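3.2 Consumable replenishment at the fixture

The second task group covers the replacement of consumables at the point of use. Toilet paper was selected as the reference item, as it is replaced often and the fixtures that hold it differ widely between homes.

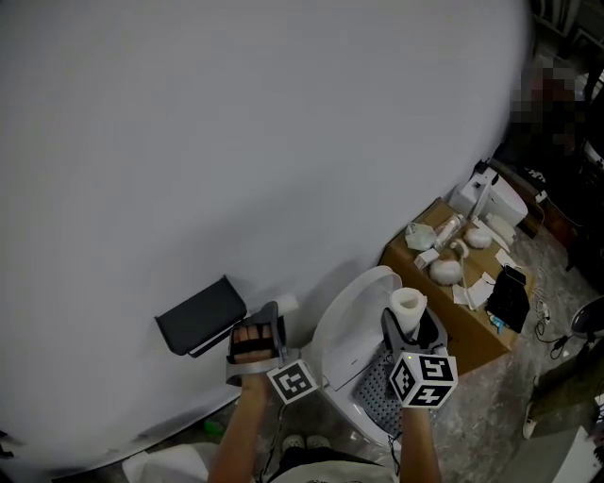

Figure 4. Roll replacement at a wall-mounted holder with an angled cover. The roll is held upright by a hand-held gripper in the right hand; the left hand is at the holder.

We divided each replacement into four steps: clearing the holder, retrieving a new roll, orienting the roll, and seating it. Step boundaries were marked by one coder and checked by a second (Graciela Jara), who worked from the same written definitions. A step was taken to begin when the hand first moved toward its target and to end when the hand left it. Pauses shorter than 500 ms were assigned to the step in progress. Disagreements were settled by joint review, and the original codes were kept for the reliability analysis in Section 3.5.

Covered holders were treated as a separate class from open bars and freestanding posts. With a cover, one hand is generally committed to the fixture while the other carries the roll, so that orienting and seating have to be done with one hand. In Figure 4 the core of the roll faces upward, and a change of axis is therefore needed before the roll can be seated on a horizontal bar. We coded this change as part of orienting, even when it took place directly at the fixture. The alternative, coding it as part of seating, was tried in the Prevham pilot and dropped after it produced seating times that could not be compared across holder classes.

Mounting height was recorded relative to the toilet seat. Low-mounted holders, as in Figure 4, were common in the Hondadport homes. They were kept in the main sample, but trials at these holders carry a posture code (standing, bent, squatting, or seated) that was entered on site.

Surfaces within reach of the toilet were left as the household kept them. In Figure 4 a cardboard box serves as a low table and holds a plastic bottle on its side, a small white box, a crumpled plastic bag, and a white cable, among other items. Such surfaces matter for the retrieval step, as they are one of the places where residents set down a spare roll or an empty core. We rated each surface as clear, partly occupied, or crowded; the surface in Figure 4 was rated crowded. Items on the floor were noted but not rated.

The full set contains 958 replacements. Trials were excluded if the roll was dropped and rolled out of reach, if the holder came loose from the wall, or if a second person entered the room. Each home contributed no more than 30 replacements, and 8 homes reached this limit. Rolls of a single type, supplied by Valedus, were used throughout in order to hold core diameter and roll width constant. The coding scheme follows the Szűcs protocol except for the separate treatment of covered holders.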